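4.2 Do self-reports of desk clutter mean anything?

Much of the literature on clutter and concentration rests on questionnaires, and we doubt that these measure what they claim to. Yao's clutter scale asks office workers to rate their own desk from 1 to 5. In our January pilot at the Kilby office, 17 workers rated the same desk twice, 2 weeks apart, with nothing on it moved. Few gave the same score both times. Lehtinen and Ojala report better agreement, but their raters sat together and could talk - a detail that appears only in their appendix.

A second problem is the surface itself. Claims that pale tabletops "feel tidier" are repeated in trade brochures and, less forgivably, in review articles. We found no study that varied the color of the top while holding its contents fixed (Figure 3). 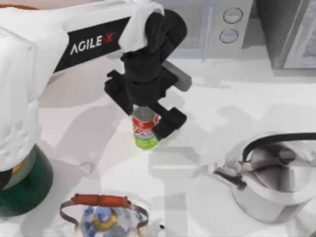 Figure 3. A white tabletop, computer-rendered.

Riihimäki's often-cited result does not settle the matter either. Her light desks were also the larger ones, and her raters knew which had been bought new. Until size and age are separated from color, we see no reason to prefer her reading over the duller one, that people give higher marks to new furniture.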